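**Ticket 388 — Pad inspection rule blocks handheld gripper sessions**
Project: Arthorpe
Opened: 2020-04-28
Component: handling rules, section 3 (contact surfaces)
Status: open, workaround in place

**Problem as reported**

The Dakholm bench can't start a session. The pre-use checklist from Drotmont now says both finger pads must be "clean and undamaged" before any demonstration is recorded, and the checklist form won't save if that box is left blank. The operator looked at the pads, saw wear, left the box blank and was locked out. Nothing is wrong with the gripper as far as anyone at the bench can tell.

I was asked to "confirm the gripper is compliant." I can't, and I doubt anyone could, with the rule written the way it is.

**What I checked first**

1. Checklist version. Dakholm has the current one. Reinstalled anyway, same result.
2. Whether the form blocks on an empty box or on a "no." Both.
3. Whether the other benches have the same lock. They do. They have been ticking "yes" every time.

Item 3 is the part I don't like. I went through the saved forms for the last 19 sessions at the other benches and every one says clean and undamaged. Some of those pads have been in use since October. Either we have remarkable pads or people have worked out which answer opens the door.

**Looking at the rule**

Section 3 reads, in full: "Contact surfaces shall be clean and undamaged prior to use. Grippers not meeting this requirement shall be withdrawn." No method, no limit, no picture of what a bad pad looks like. I asked where the wording came from and was told it was carried over from the Pylypenko cell, where a fixed arm handles machined parts all day and a chip stuck in a pad will scratch the product. Fair enough over there. Our benches pick up groceries by hand-held gripper.
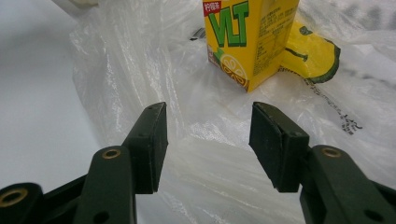

"Undamaged" is doing too much work in section 3. It covers a pad that is torn, a pad that is coming loose from its finger, and a pad that has simply been used, and it sends all of them to the same shelf. The left pad at Dakholm has a slightly worn, dusty face. Dust can be wiped off, and light wear on a pad that still meets its partner squarely is no reason to withdraw a tool from a job like a lemon tea carton on a crumpled plastic bag. If the bag gets pinched along with the carton, that's a far bigger problem for the recording than a scuff, and the checklist has not one word to say about it. The same goes for printed film and other thin packaging lying next to the target.

So we have a rule that stops work over something that may not matter and waves through something that probably does.

**Tried**

- Asked for the lock to be removed. Refused, on the grounds that "the standard requires it." I asked which standard. No answer yet. I'm not holding my breath. In my experience that phrase often means a slide somebody saw.
- Asked the bench to wipe both pads with a dry lint-free cloth and look again before touching the form. They report the wipe is done and the box is still a judgment call. Agreed.
- Suggested a thickness measurement. Dropped it. We have no figure for a new pad, so there is nothing to compare against, and a number with no limit beside it is decoration.
- Suggested a pull test with a spring scale. Still think this is the right idea, but it needs a fixture and someone to decide what counts as a pass.

**Proposed wording for section 3**

> Before each session, wipe both pads with a dry cloth. Close the gripper with nothing in it and check that the pad faces meet. Withdraw the gripper if a pad is torn, loose or missing material at the gripping face, or if the faces do not meet. Surface wear alone is recorded and does not stop the session.
>
> Before each grasp, check that loose bags, film or wrapping are clear of the space between the pads, unless they are part of the task.

It's longer than the old text. I'd still take it, as two people could follow it and get the same result.

The form needs a third answer, "worn, usable," with a free text line. Without that we will keep collecting perfect scores and learning nothing from them.

**Workaround until this is decided**

Dakholm may select "yes" and write WORN in the operator notes field, followed by left or right. Please don't select "yes" and leave the notes empty. Applies to Dakholm only. I haven't been given the authority to extend it and I'm not going to pretend I have.

**Open items**

- Drotmont to name the standard behind section 3, with clause number. If there isn't one, say so in this ticket.
- Drotmont to accept or reject the wording above. "Under review" will be treated as not answered.
- Form change for the third answer. Linked to ticket 17, which asked for nearly the same thing and was closed without comment.
- Spare pads: find out whether we have any. Withdrawing a gripper means little if there's nothing to fit to it.

Leaving this open. Severity lowered from "blocking" to "major" while the workaround holds.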